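ok thread on moving to a small kitchen after 11 years in a big one. typing this on the bus so bear with me

went from a house with a pantry you could stand in to a little L-shaped kitchen on Ivevar street. one row of windows. two drawers. TWO

first thing I learned — you do not own too many pots, you own too many lids. I had lids for pans that died years ago. why. all gone now

second thing, measure the fridge door swing before signing anything. ours opens into the oven handle so you can have a roast or you can have milk

budget was 600 for the whole setup. spent most of it on one freestanding shelf and a decent work lamp and I regret none of it

the shelf is a Tastik, secondhand, a bit wobbly till we put felt under one foot. holds all the dry stuff. rice, flour, lentils, the good noodles on top where I have to reach so I don't eat them every night

table does everything now btw. prep, dinner, bills, homework. the flowered cloth stays on and I've stopped caring if it gets soy sauce on it 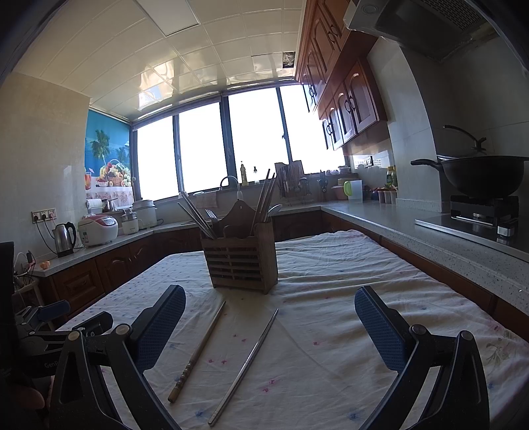 Eilif Lundgren: wait how do you prep on a tablecloth, doesn't the cutting board slide all over?

@Eilif damp dish towel under the board. doesn't move an inch. wipe down, hang towel over the oven handle (the one the fridge hits)

anyway. drawers. I gave one drawer to knives and things with edges and the other to everything else and it was chaos by the end of week one

fix was taking stuff OUT of the drawers. anything we use every single day lives out in the open. spatula, big spoon, scissors, peeler, chopsticks

anything we use once a month goes in a shoe box on top of the cupboard. the melon baller is up there thinking about what its done

people kept telling me to buy drawer dividers. tried some from Starkano, too wide by a hair, sent them back. cut up a cereal box instead and its been fine since Febuary

ok spices. I had doubles of everything. three paprikas. combined them all into one jar and nobody died. it's a little smokier than planned

rule now is no new jar till the old one is empty. I have broken this rule for sesame seeds only

the rent thing, bc somebody asked — we were paying 2,148 a month plus heat and now it's well under 2,000 with heat in. so yeah I will live with two drawers

also cleaning takes no time at all?? wipe counter, wipe stove, sweep, done before the kettle boils. old kitchen was a whole saturday-type project

stuff I miss: a double sink. the dishwasher. being able to have another person in the room while I cook

stuff I don't miss: walking across the room with a dripping colander

my one rule for keeping things out in the open is it needs a place to stand up. lying flat = clutter. standing = looks like you meant it

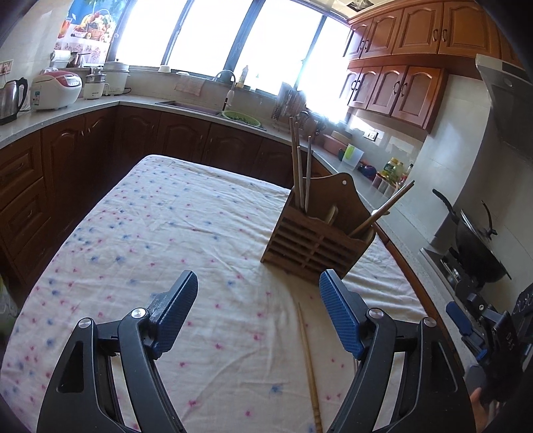

gonna push back on this one, everything out on display in a tiny kitchen gets greasy so fast, I put it all behind a door and never looked back (from Tormod Fjeld)

@Tormod fair!! depends how much you fry. we're mostly soup and rice people so it's ok, but I do wash the lot on the same night I change the towels

if I fried more I'd probably do the closed cupboard too. or get a real fan. ours just moves the smell to the hallway, sorry neighbors

next up is under the sink which I have not opened properly since we moved in. there's a bag of bags in there and I think a second bag of bags

my stop. more later if I find the good sponge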